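Monday, 6:40 a.m.

Humidity in the proofing cabinet held at 7 points under target overnight. The Fosto controller reads correctly against the wall gauge, so the loss is at the door seal. Replaced the lower strip. The upper one can wait until October.

Batch 29 of the rye starter went in with 300 g of flour from Flerley, coarser than the last sack. It takes up water slowly – I gave it 40 minutes before adding salt.
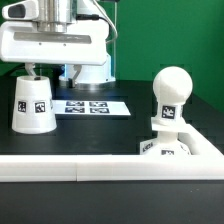
Crumb on the previous loaf was tight near the base. Either the stone was too cool or the dough went in early. I suspect the stone. Will move the probe to the back left corner and log both readings.

Trevaskis sent the replacement hinge, wrong thread. Returned it.

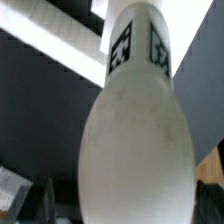
Hetance Bread Club – Members' Diaries

Afternoon. Dough had doubled by 2:15, sooner than the last batch. Shaped one loaf, put the rest in the fridge. The coarse flour tears at the surface if pulled too tight, so I used a wet scraper and fewer folds. Baking tomorrow before work. Need more parchment.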